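Shelf by shelf: resetting the housewares bay at Pusik

Milovan Babić has run the household section at the Stutstead branch of Pusik since March of last year. The section carries 528 lines, most of them plastic. He resets one bay at a time, with the shop open.

"You clear a shelf, wipe it, then check the labels against the list," he says. "Stock goes back last. If the label is wrong, the till is wrong."

A bay takes him 30 minutes if the labels are sound. Melamine trays take longer. They slide when stacked at an angle, and the printed face scratches if grit gets between two of them.

"I stand one upright at the front so people can see the print. The others go flat, same size together. Mixed sizes will tip."

Basins go on the lowest level, nested by diameter. He limits each stack to 20, as anything taller is hard to part.
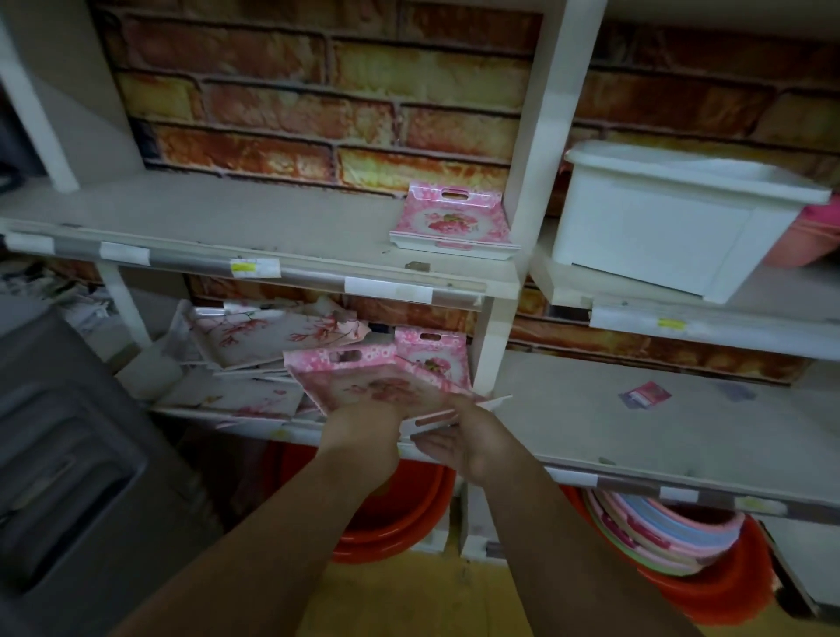
Labels and wrapping

Price strips are changed before the trays are squared up. Babić keeps the old ones until the count has been signed off by Hidayah Pasaribu in the stockroom.

"Wrapping comes off at the shelf and goes in one pile," he says. "I take it out when the bay is finished. The next one is glass jars."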